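# Stasuden bin set

115 episodes of an arm picking small household items out of a gray bin. All were driven by remote control from our Vistport bench.

- Rate: 15 Hz joint states, one fixed camera
- Length: up to 60 seconds each
- License: see LICENSE

Items change between sessions. Start poses are not reset to the same point.
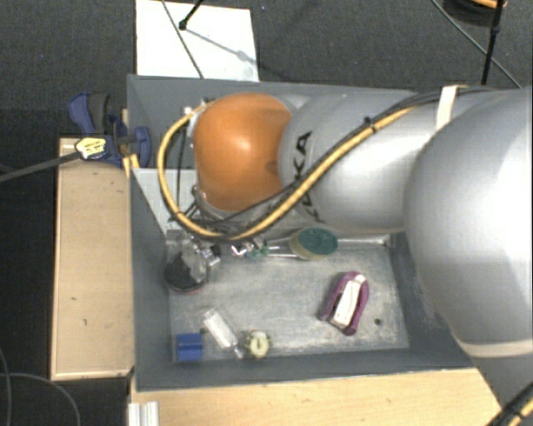
Failed grasps are kept and marked `fail`. Load with `andik_read.py`.

Comments (2)

Are the gripper widths in meters?

Yes, from version 3 on. Older files use millimeters.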